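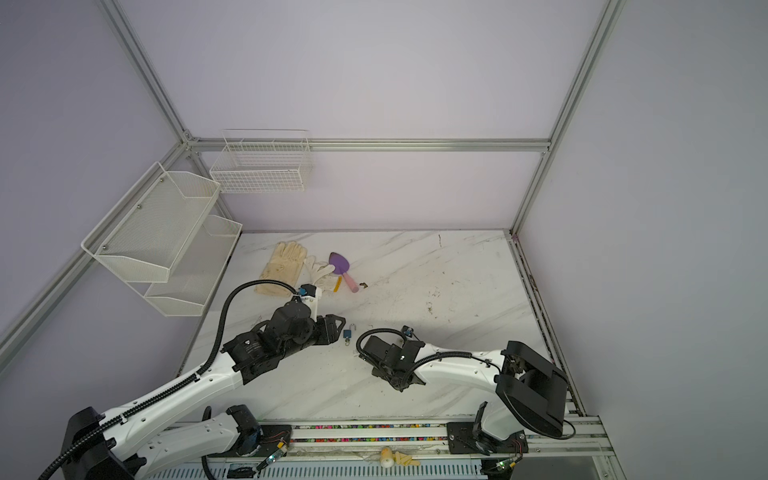 Let the robots fumble a bit

34 shares | 6 comments

I've spent a good chunk of this year at Clusidach, driving a pair of robot arms through small jobs so that a computer can learn to do them by itself. Padlocks, mostly. And I've come round to an opinion that gets me funny looks in our kitchen, so I'm going to put it down properly: we throw away far too many of our bad goes.

When I started I was told to aim for 100 clean examples of each job. Clean meant no dithering, no dropped keys, no second try at the keyhole. If the gripper caught the key at a daft angle you stopped, binned it, put everything back and started over. So I did! I got very good at it too. My best run was 82 keepers before lunch and I was unbearable for the rest of the day.

Then we ran the trained arms on their own and they were lovely to watch, right up until the first thing went a tiny bit wrong. The key slid a finger's width to the left and the arm just carried on as if it hadn't, closed on thin air and very gracefully unlocked nothing at all. Well, of course it did. I'd never once shown it what to do with a key that had slipped. I'd spent weeks hiding that from it.

Think about how you learnt to use a sticky front door. You didn't watch someone open it perfectly over and over, you rattled it, swore at it, pulled it towards you a bit and tried again. The rattling is the skill. I'd go as far as saying the recovery is worth more than the smooth bit, and I'd pay for it first if it were my money (it isn't, which may be why I'm so free with it).

Shahzad Niazi, who sits two desks along from me, thinks I'm being romantic. His worry is that if you feed in a lot of fumbling you get a machine that fumbles, and he's got a point. We had a batch come over from the Cindham site where somebody had a habit of hovering above the lock before every grab, and the arms picked up the hover beautifully. So no, I don't want everything kept. If I've dropped the key and then sat there drinking my tea, please cut that. But if I've dropped it, gone back down, turned it round and got it in, that's gold and it should stay.

I feel the same about tidiness, by the way. There's a school of thought that the table should have the lock and the key on it and not one thing more. I like a glove or a trowel lying about, and more than one lock. Scratches on the surface are fine by me as well. Whoever ends up with one of these arms in a shed in Custemham is not going to clear the bench for it, are they?
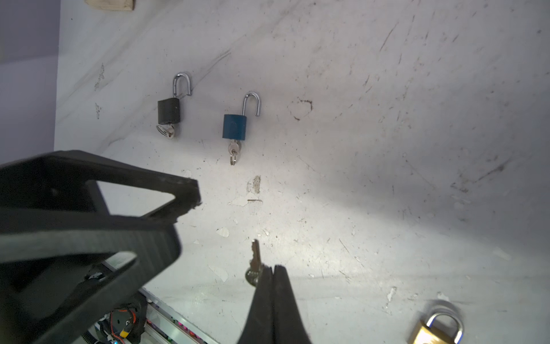
Three padlocks and a loose key, seen from the gripper.

What I'd like is pretty modest. Keep the recoveries, label them as recoveries, and let whoever does the training decide how many to stir in. We tried it on a small scale in July, with about 50 of my messier goes put back into the pile, and the arms began going back for keys they'd missed. Shahzad says that's too few to prove anything and he wants a proper comparison. Fine, I'll happily sit there and drop keys for him all week.

12 likes | Share this post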